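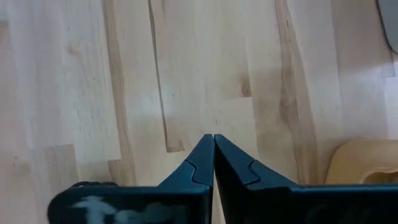
Pale plank tabletop, two years in – oil it again or leave it alone?

plankpatience wrote:
Hello all, and sorry in advance for the length. We have a long table in our shared lab, light wood with plenty of grain and knots, and I'm fond of it, probably more than a person should be of lab furniture. It got one coat of Lindholm oil when it arrived and has had nothing but a damp cloth from me. Do I give it another coat this month or wait until July, when the place is quieter and I can open the windows?

Obsa Belay wrote:
Wait for July! Oil needs air and time, and you'll want everything off the table overnight. I did ours at Dunden in winter and my sleeves stuck to it for weeks, bless it.

cloverhitch wrote:
I'm going to disagree with Obsa, kindly. If the wood feels thirsty, feed it now – a very thin coat, wiped right back. My worry would be what lives on top of it.
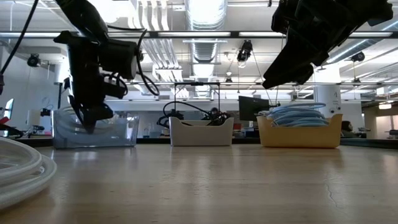

Re: Storage bins

plankpatience wrote:
Fair point, and I do have bins out: clear for tubing, white for the black cables, mustard yellow for the masks. The big coil of white tubing sits straight on the wood. I love having a color for each thing, but the cables will not stay below the rim no matter how sweetly I ask.

cloverhitch wrote:
Velcro ties, one per cable, and coil them loosely. And put a lid on those masks, please.

Obsa Belay wrote:
Oh, let the masks be, folks need to grab one on the way past. I would check that crack-like line on the right side before any oil goes near it, though.

This site uses cookies to remember your login. Sign up for the Clollach newsletter. OK / Settings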